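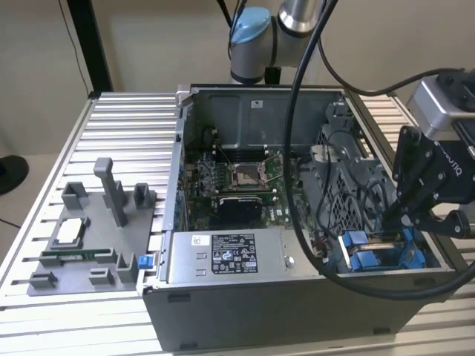 Zukis wrote in to ask whether a computer gets a tummy ache if you take its lid off. Great question! The answer is no, as long as it is switched off and unplugged first, and as long as a grown-up who knows computers is there to help.

Posted in July by the Prernton Kids' Page

I love looking inside computers. I was in second grade the first time I saw one opened up, and I was a bit disappointed, because I thought there would be lots of tiny lights and maybe a screen or two. What I got was a metal box with a lot of air in it. But then I started learning what all the parts do, and I've been hooked ever since!

The big box is called a case, or a tower. It's called a tower because it usually stands up tall, next to your desk or under it. When people want to work on the inside, they often lay it down on its side. That way you can look straight down into it, like looking into a toy box, and a screw you drop is much easier to find.

So what's in there? Let's start with the power supply. It's a metal box inside the big metal box, and its job is to take the electricity from the wall and change it into the kind the computer can use. Please never open up a power supply, even an old one. It can hold on to electricity after it has been unplugged, and that's dangerous. Grown-ups leave it shut too.

Next there's the motherboard (I know, funny name). It's a big flat board that the other parts plug into. I think of it as a town with lots of roads. Messages zip along the roads all day, going from one part to another. The most important place in town is the socket, a square spot where the processor sits. The processor does the thinking, or really the math, and it does it so fast that it gets hot. That's one reason computers have fans. If you've ever heard yours go whoosh in the middle of a game, that was a fan blowing the hot air away.

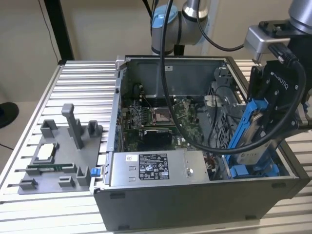 PARTS THAT REMEMBER

My favorite part is the hard drive, and the silver one with the blue plastic around it is a beauty. Your drawings, your homework and your 45 photos of the same cat can all live on a drive like that. It keeps them safe even when the power is off.

The blue plastic is called a caddy. It works like a little tray. The drive rides in the caddy, and the caddy has its own place in the case called a drive bay. Think of a drawer in a dresser and you've got it.

Some hard drives have shiny round plates inside that spin very fast, with a tiny arm that reads what's written on them. They don't like being dropped! Others have no moving parts at all, and those are called solid state drives.

Want to try something? Draw your own computer town on a big piece of paper. Put in a power station, a thinking place, a library for the memories and plenty of roads. Mine took me 40 minutes and I ran out of green.

More from Computers and Gadgets
Why does my keyboard have its letters all mixed up?
4 jobs a fan can do
Where do emails go at night?
Make a cardboard robot with 2 cereal boxes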